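Etby Community Help > Robotics and automation > Learning from play

Why does my block pushing policy do well on single blocks and fall apart on groups?

Posted by Mohcine Naciri
Tags: block pushing, language conditioning, imitation learning, evaluation

Hi all, long-time reader, first real post, so be gentle. I'm working through a tabletop pushing setup at Nirkstead (small lab, shared bench, the kettle is on the same circuit as the arm controller, you know how it goes). It's the usual thing: one arm, one cylindrical finger, a wooden board, and a mixed set of foam blocks in different shapes and colours. We recorded 1716 episodes of people driving the finger with a hand controller, then had a second lot of people watch the recordings back and write down what they thought was going on. "Push the red star next to the red cylinder", "move the blue cube away from the heart", that sort of thing. The policy gets the camera image and the sentence, and it puts out a small move in the plane of the board.

Single-block instructions are going really well! I'm honestly a bit chuffed. If you ask it to nudge the blue cube toward the middle it'll line up behind the thing and off it goes. But the minute a sentence is about a group ("put the stars together", "make a line with the green and red ones") it gets wobbly. It'll start fine, shift the first block to a sensible spot, and then hang about touching the same block over and over, or it wanders off and starts pushing a triangle that isn't in the sentence at all.

What I've tried so far:
Training longer. Loss went down a little and the behaviour stayed the same.
Holding out 600 episodes and checking prediction error on those. Looks lovely. Tells me nothing, as far as I can see.
Giving it 4 past frames in place of one. Maybe a bit worse? Hard to say, I only ran it over one afternoon in December and the light was going.

Is this a data problem or a model problem, and how do people score the group ones anyway? I've been calling it a success if it looks right to me, and I know that isn't going to survive a reviewer. My supervisor has already asked twice what "together" means in centimetres and I've changed the subject both times.

I've put a picture of the board at the bottom so you can see the sort of layout I mean.

Ashraf Lamrani
Accepted reply, edited once

I've been through nearly this exact thing, so here's my take. I reckon it's mostly your labels, with a bit of evaluation trouble sitting on top.

When people label after the fact, they describe whatever is easiest to describe, and that's nearly always one block going from one place to another. Go and count how many of your sentences mention more than two blocks. When I did that on ours I felt a bit sick. There were plenty of episodes where the operator was clearly building a row, and the labeller had chopped it into little single pushes, each with its own sentence. So the model had seen lots of row building and had hardly ever been told that's what it was looking at.

What helped me was labelling the same recordings at two lengths. Keep your short clips and their sentences. Then cut long windows over the same footage and ask for one sentence for the whole stretch. You don't need to collect anything new, which is handy if your bench is as popular as ours! Sample the two kinds about evenly in training, otherwise the short ones swamp everything.

The hanging about is a separate thing, I think. Once the first block is in a decent spot the policy doesn't have much to tell it that this bit is finished. I'd try feeding it a sequence of short instructions from a person at the keyboard and see if the finger can build the group that way. If it can, your low-level pushing is fine and the gap is in going from a long sentence to the steps. If it can't, have a look at approaches where the finger has to travel around other blocks to get behind its target. Ours was awful at those, and clutter made it worse, particularly when two blocks were already touching and a push on one dragged the other along.

For scoring, stop judging by eye. Write the rule before you run anything. We used block centres and a distance threshold for "together", and for lines we fitted a straight line and looked at the worst block's distance from it. A row with a bit of a curve in it will pass or fail depending on where you set that, so pick the number, write it down and leave it alone. Then have each instruction run from 6 different starting layouts, and save the layouts so the next version of the model gets the same ones. Report the single-block and group results in separate columns. Mixing them hides exactly the problem you've got.

On the history frames, I'd leave it at one until the rest is sorted. With more frames ours learnt to carry on doing whatever it was just doing, and that sounds a lot like your repeated touching.

Oh, and your held-out error looks lovely for the reason you suspect. It's asking how close the next tiny move is to what a person did, and on a long task you can be close at every step and still end up somewhere daft.

Cukix

Could be lighting. I had a yellow block that went nearly white under our lamp and the arm ignored it for a week. Also check the camera hasn't been bumped. Mine gets bumped constantly.

Mohcine Naciri

Thanks both! Ashraf, I did the count over lunch and yep, hardly any of the sentences go past two blocks. Bit embarrassing, I wrote the labelling instructions myself and there's a line in there that says "keep it short". I'm going to redo the long windows with the same labellers and fix the layouts as you said.

I also had a go at the keyboard thing, feeding it one short instruction at a time, and it got a lot further than it does with the one long sentence. Still messy when blocks are touching. I'll start a new thread for that once I've got proper numbers.

Cukix, camera's bolted down, but I'll check the yellow ones under the lamp, cheers.

Ashraf Lamrani

Good stuff. Post the threshold you settle on when you do the new thread, I'm curious whether it ends up anywhere near ours. And change that line in the labelling instructions before anyone starts!
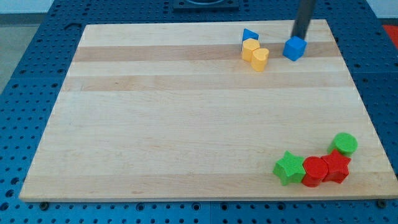
Board layout with the finger at the blue cube; stars and cylinders grouped at lower right.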